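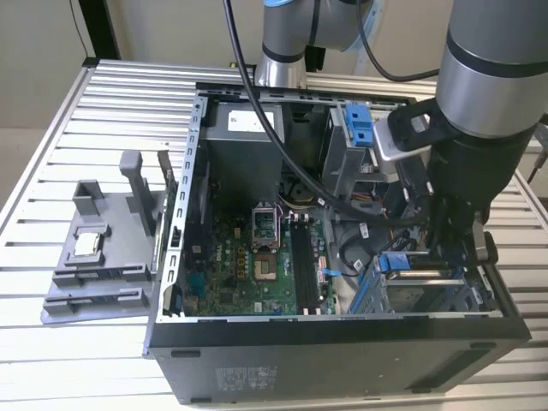

Side panel off, CPU socket open. A Dell logo is printed on the board.

How to Give an Old Office Desktop a Second Life as a Home Music Library

I love this project! An old office tower makes a terrific music box for the house, and you can get through the whole thing in an afternoon if your CDs are already ripped (mine weren't, so December was a noisy month for the disc drive).

My own collection is almost 3,000 songs, plus a shelf of my uncle's tango records I'm still working through. None of it needs a fast computer. Playing music is one of the easiest jobs you can give a machine.

What you'll need

An old desktop that still starts up
A drive with room for your music
A USB stick for the installer
A network cable
A second drive for backups (please don't skip this one)

Step 1: Clean it and look it over

Shut down, unplug the power cord and hold the power button for a few seconds. Lay the tower flat, take off the side panel and blow out the dust in short bursts. Hold the fan blades still while you do it. If you're changing the processor, keep your fingers well away from the pins in the socket.

Step 2: Install a small Linux system

Any light version will do. Pick the one with no desktop if you're happy typing commands, or the one with a desktop if you'd like to click around. Give the computer a name you'll recognize on the network. Mine is Tundow, after a cat.

Step 3: Sort your folders before you copy anything

Artist, then album, then track number and title. So "Dudport / Mercado / 09 Clokora.flac" and never "track9 final.flac". I did this after copying the first time and had to redo the lot! A free tag editor will rename whole albums at once, and it's oddly fun to watch. 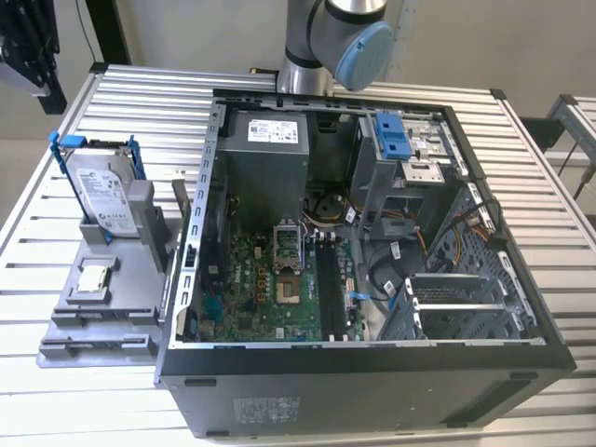 The tower on its side, with the panel off.

Step 4: Set up the music server

Install the server program of your choice, point it at your music folder and let it scan. Then open its page from your phone, make a login for each person in the house and press play on something loud.

Step 5: Back up

Copy the full library to the second drive, unplug it and put it in a drawer. I keep mine in another room. Once the drive passes 80 percent full, start shopping for a bigger one.

If albums show up split in two, check the "album artist" tag first. It fixed nearly every odd case I had, including all the compilations.

Happy listening!
Melquiades Meléndez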